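Care of Dark Trousers and Other Black Cotton
Dunthorpe Household Notes, October 2020

Black cotton and cotton blends lose color mainly through abrasion. Turn each garment inside out, close zippers and hooks, and empty the pockets before washing. Fill the drum no more than halfway.

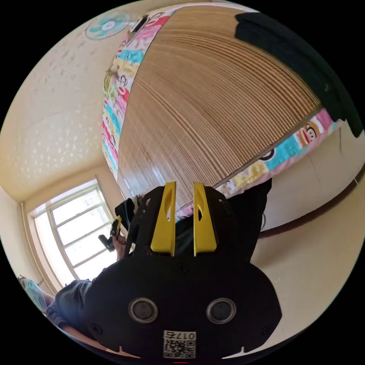 Wash in cold water on the shortest cycle that will remove the soil. Use a liquid detergent, as powder can leave pale streaks along seams. Spin at low speed. High spin sets creases at the knee and behind the hip, and these are slow to press out.

Remove the load within 5 minutes of the end of the cycle. Shake each piece twice from the waistband. 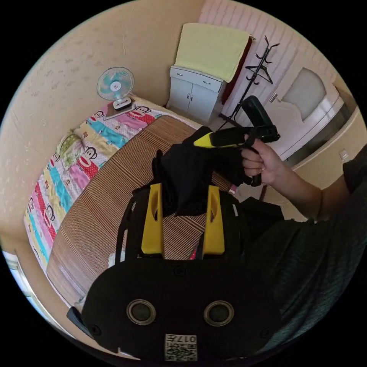 Can vinegar be used to fix the dye?
Vinegar does not fix dye in cotton that has already been finished. It helps rinse out detergent residue, and 90 ml in the final rinse is enough for a normal load.

Dry in shade, hung by the hems with two clips per leg. The weight of the waistband pulls the legs straight.
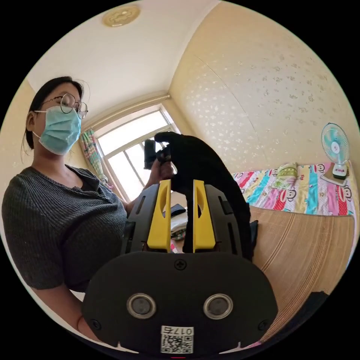

Lint is best taken off after drying. Work in one direction with a damp rubber glove or a clothes brush, starting at the waistband. Tape rollers are quicker but leave adhesive on ribbed knits.

For folding, lay the trousers on a flat surface with the legs side by side. Smooth the pockets, match the inseams, and bring one leg over the other.
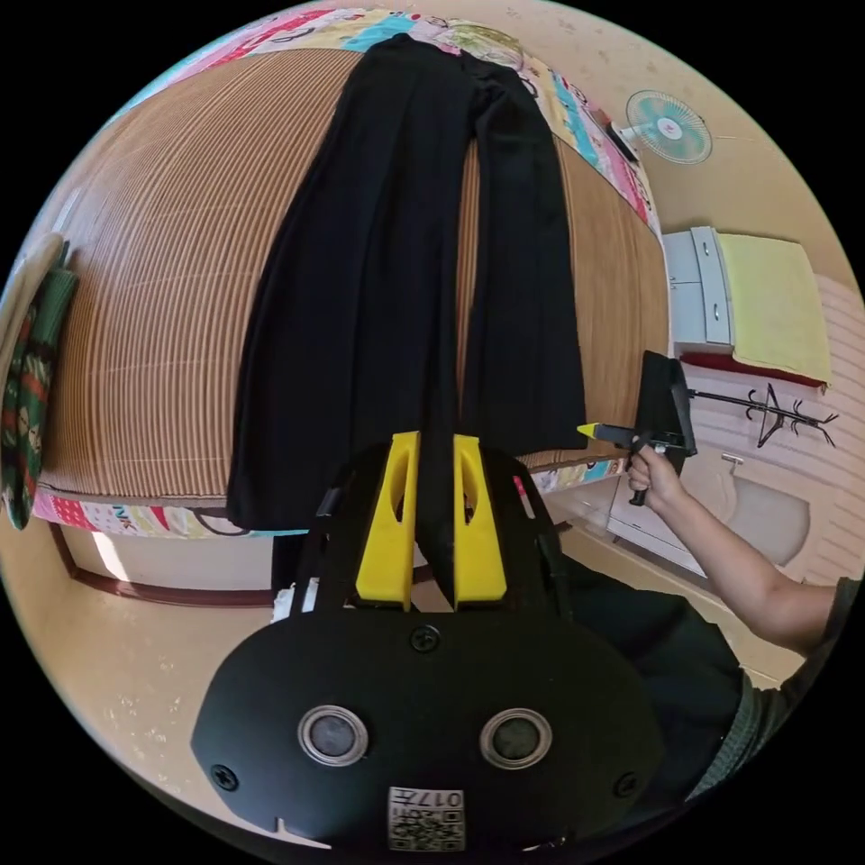

Fold in thirds from the hem for a drawer, or in half over a padded bar for a closet. Leave a small gap between stacks. Heavy twill should be rested for 6 hours after pressing before it is put away.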